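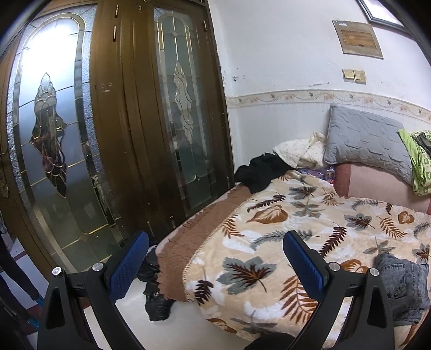 Stained glass in the bedroom doors.

3 min read

1/ Some of you will have seen the message on the alumni list. Vandana Pant, who ran the host family desk for our touring choir for most of its life, has retired. I traveled with the choir for two seasons and want to write down a few things about how she worked.

2/ The choir had 90 singers and a small crew. Every stop meant finding beds for all of us in private homes, usually in towns where we knew no one. Vandana went ahead by bus, two weeks before the rest of us, and knocked on doors.

3/ She kept everything on index cards. Name, street, number of beds, pets, allergies, who could drive to rehearsal. By the end of my first season the box held 218 cards. She had them sorted by town and then by how early the family got up.

4/ Wastness was the hard one. The hall had told us it seated 300 and we sold it out, but only eleven families had signed up to host. Vandana went on the local radio the morning we arrived and read out our voice parts. "I still have four altos and a bass." They were all placed by supper.

5/ I was one of the altos. My family in Wastness had a piano with two dead keys and three kids who wanted the same song every night. I still get a card from them.

6/ Lihua Du was my roommate on that tour. She got sick in Virkthorpe and could not go on with us. Vandana stayed behind with her for five days and then they caught up by train. Lihua sang the next night, sitting down.

7/ Our biggest crowd was the outdoor show at Tuhiwai, 2,000 people on a hillside. Vandana watched from the parking lot — she was matching suitcases to cars. I don't think she heard a full concert until the final one.

8/ She could be strict. If you left a host home without stripping the bed, you heard about it on the bus, over the microphone. I heard about it once.

9/ The reunion is in July, in Virkthorpe, and she has said she will come. Lihua is collecting letters for her. One page is fine. Handwritten is better, and please put your tour year and voice part at the top.

10/ If you hosted a singer and never joined the list, you can write too. Reply here and I will send you Lihua's address.

Related
Virkthorpe reunion: where to stay
Song list for the July sing-through
Tour bus photos, second batch
Looking for altos from the Tuhiwai show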